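Open afternoon at Pruvside, Melerden

I'd wanted to get inside the Pruvside workshop ever since Clisico started collecting robot examples there, and in February they finally let a group of us in. What a place! People show a gripper how a job is done, over and over, and every go is saved as an example for the learning system, which they call Gachanja.

Our guide began with the bit I knew least about, the view from the wrist. A small camera rides along with the fingers, so the system learns from what the hand sees, with no grand overview of the room.
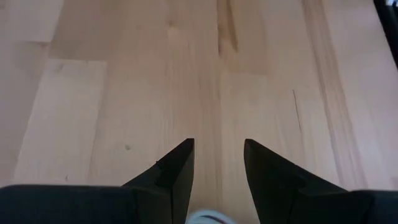
A single example can be over in 13 seconds, and a good session is mostly patience. You start, reach, close, let go, and start again from a slightly different spot (the different spots matter a great deal, we were told). Fumbled goes get a tag of their own and stay in the collection, and I loved that.

I had a turn myself and managed five tries, of which three were kept as clean. My wrist ached by the end! Moving slowly enough is much harder than it sounds.
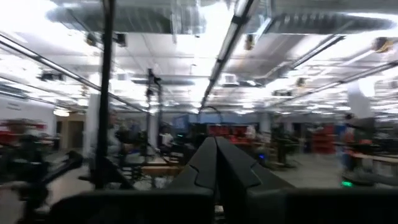
After that came questions, and they ran on until nearly seven. I asked how many examples make a job "learnt" and got a cheerful shrug, followed by a long chat about lighting. They hope to run another afternoon in the summer, and I've already put my name down.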